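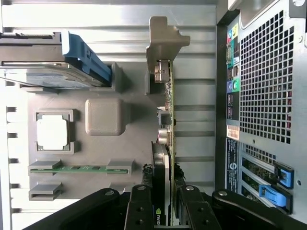 Pallavi Singhal writes that her school has used Liem for two exam seasons and that the rooming is sound, but that she would like extra time to show on the printed seating plan as well as on the register. It does so from the August release.

Home Products Support Prices Contact

2 min read

Liem exam rooming and access arrangements

Liem is a planning tool for secondary schools and sixth-form colleges. It takes the entry list, the room list and the approved access arrangements, and produces a seating plan, an attendance register and an invigilator rota for each session. Clashes are listed before any plan is printed. A pupil with two papers at the same time is held in the clash list until the exams officer sets an order and a supervised break.
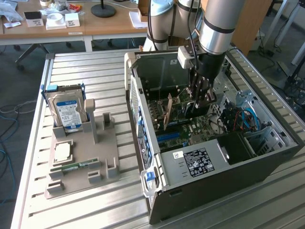

What the standard licence covers

One site, up to 300 candidates and up to 12 rooms in use at once. Larger sites need the Wanis licence, which has the same functions and no limit on rooms. Both run in a browser. The entry list is read as a CSV file with one row per candidate per paper. Column order does not matter, but candidate numbers must keep their leading zeros.

Access arrangements

1. Extra time is entered as a percentage and applied to every paper unless a subject is excluded.

2. Readers, scribes and separate rooms are treated as room requirements. Liem will not seat a candidate in a room that lacks the staff marked as needed.

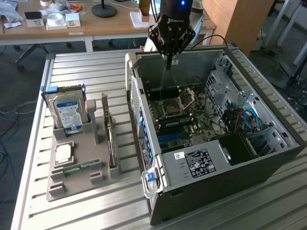
3. Rest breaks are logged on the register by the invigilator and do not change the planned finish. The revised finish is worked out on the day.

4. Coloured paper and enlarged papers appear on a separate packing list, sorted by room.

Seating

Desks are set out in columns and filled from the front left. The default is 40 desks for a hall and 16 for a classroom, and either figure can be changed for each room. Candidates for different papers may share a room if the finish times allow it.

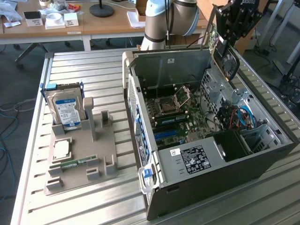 Where they do not, the plan places the shorter paper nearest the door. This can be switched off in the room settings. Seats fixed by hand are kept when the plan is run again, unless the candidate has been withdrawn.

Support is by email from the Indville office during term. Data import questions go to Stelios Panagiotou and licence changes to Kyriaki Dimitriou. Schools moving from Bulto should export their room list first, as the room codes are not carried over with the entries.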